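Cleratura table cover, plain white
Item 403
Zadeson Work Surfaces

Home > Tables and benches > Covers > Plain

The Cleratura is a plain white cover for worktables, folding tables and benches. It has no pattern and no printed edge. Most people who buy it want a light, even surface to sort, lay out or pack things on, and a cover they can take off again at the end of the job.

It comes off a roll 100 cm wide and we cut it to the length you ask for. If your table is wider than the roll, order two lengths and overlap them along the middle. The join shows as a faint line but lies flat enough to slide a box across.

The finish is matt on both sides. Strong light from above doesn't bounce back off it the way it does off a gloss oilcloth, and small dark parts such as screws and washers are easy to pick out. Coloured light does show up on it, so a blue or yellow lamp close by will tint the area under it.

Folds and creases

Short lengths are sent folded and longer ones are sent rolled. A folded cover will have crease lines when you open it. Lay it on the table overnight with something flat and heavy on the worst of them and most will drop out. A few faint ones usually stay near the edges and corners, where the cover isn't pulled tight.

You can iron it on the lowest setting with a tea towel in between. Don't iron it directly and don't use steam.

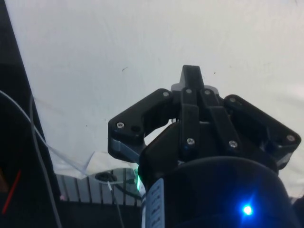
Nadège Marty: We've had ours on the sorting bench since November and the creases near the front edge never went completely. They don't get in the way of anything. I would ask for it rolled next time, even for a short piece. Does it come in a wider roll yet?

Reply from Zadeson: Not yet, sorry. You can ask for any length to be rolled. Write "rolled please" in the order notes. There is a small extra charge for the tube.

Fitting

1. Clear the table and wipe it down. Crumbs and grit underneath will show through as bumps.
2. Lay the cover with the same overhang front and back.
3. Smooth it from the middle outwards with the flat of your hand.
4. Fix it with clips or double-sided tape under the edge. The Hämmerli edge clip fits any tabletop with a square edge and is sold separately in packs of 14.

Drawing pins will hold it but leave holes, and the holes spread if the cover is pulled. On rounded tables use tape.

If you take the cover off often, mark the underside of one corner in pencil so that it goes back the same way round each time. After a few weeks it takes on the shape of the table edge and sits better that way.

Cleaning and marks

White shows everything, and this cover is no different. Dust, crumbs and bits of packing turn up as small dark specks, and hands leave smudges along the side where people stand. Brush the loose bits off first. Wiping straight away tends to drag them, and that's where most of the grey streaks people write to us about come from.

After that, use a damp cloth and a drop of washing-up liquid, then a dry cloth. Pencil comes off with an ordinary rubber. Ballpoint can be lifted if you get to it the same day. Permanent marker can't — we have tried most things. Turn the cover over and use the other side.

Don't use bleach, scouring powder or the rough side of a sponge. They take the matt finish off and leave a shiny patch.

Don't put the cover in a washing machine.

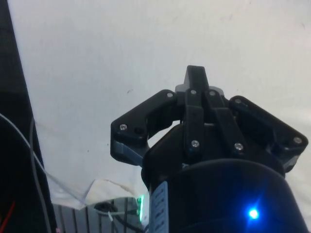
Plain white surface with a few faint specks and smudges.

The tone can vary slightly from one part of the roll to the next. It is within what we allow and we don't treat it as a fault. If you need two lengths to match closely, order them together and we will cut them one after the other.

What it isn't for

The Cleratura is not a cutting mat. A craft knife will go straight through it. It isn't heatproof either, so use a stand under soldering irons, glue guns and hot pans. It will take light hand tools and small equipment without trouble, but anything heavy with a narrow foot will leave a dent. Put a piece of board under it.

We don't recommend it outdoors. Wind gets under it, and it yellows if it's left in the sun.

Details

Item number: 403
Colour: white, matt both sides
Roll width: 100 cm
Thickness: 2 mm
Edges: cut, not hemmed
Supplied: folded or rolled
Clips: not included

Also in this range

Cleratura Grey, same width and thickness.
Mistley bench liner, a softer cover with a non-slip back, for drawers and shelves as well as tables.
Hämmerli edge clips, pack of 14.

Ordering and returns

Give the length in centimetres when you order. Measure the table and add the overhang you want at both ends. Cut lengths can't be returned unless we have made a mistake or the cover has arrived damaged. In either case let us know within 14 days and keep the packing.

Samples are free. Each is a hand-sized piece, enough to try your pens and cleaning products on before you buy.

Questions about sizes and large orders go to Arlindo Arruda in the cutting room. He is there in the mornings until noon. Afternoon messages are answered the next working day.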